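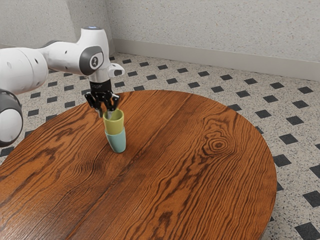 Wadero gripper in sim vs the real one, anyone done both?

fransv_70
I've been comparing two parallel grippers for cup stacking before we spend money on either. Same arm, same controller, same round table, all in simulation. With the Wadero model I get 80 stacks out of 100. With the Flostska it's 40. My manager now wants to order the Wadero on Monday and I don't trust the number. Has anyone had both on a real arm?
Frans Visser

hgasser
I wouldn't trust it either. What friction are you using on the fingertips? The Flostska file I downloaded in December had the pads set so slick it couldn't hold anything. Change one value and your ranking could flip.

fransv_70
Whatever came in the file, for both. Defaults seemed fair.

hgasser
Defaults are two strangers' guesses. You're comparing the guesses.

jbakker
I'll disagree a bit with Hermine. We ran the Wadero in sim for weeks before we bought it and the order of things held up fine on the bench. The absolute success rate dropped, sure, but whatever was bad in sim was bad for real. 40 against 80 is a big gap to blame on pads.

hgasser
Jozef, you had one gripper. What order of things?

jbakker
Finger shapes. We tried four sets on it.

ans_ds
What counts as a stack in your test? Looking at the teal and yellow cups, the fingertips go right down into the rim of the top one. If you score it while the gripper is still there, you have no idea whether the cup stays put when the fingers come out. Ours used to catch on the way up and drag the cup with it. Score it after the arm has backed off and the cups have had time to settle.

fransv_70
Good point. It scores on finger opening. I'll move the check and rerun both.

vkoivisto
Also check how wide each one opens. On a nested cup you need room on the inside and the outside of the wall, and a fat fingertip will shove the lower cup sideways. The Wuyts catalog lists stroke up to 70 mm for theirs, which tells you nothing about tip thickness — measure the mesh yourself.

fransv_70
Reran it. Check moved to after retreat, same friction on both. Wadero 70, Flostska still 40. So the gap shrank and Ans was right about the scoring.

jbakker
And the order held.

hgasser
On one table with one pair of cups. Ask Lustia for a loaner of each before Monday, they lent us one without much fuss. I'd still want to see it drop a real cup.

fransv_70
Mailed them just now. Order is on hold until they answer.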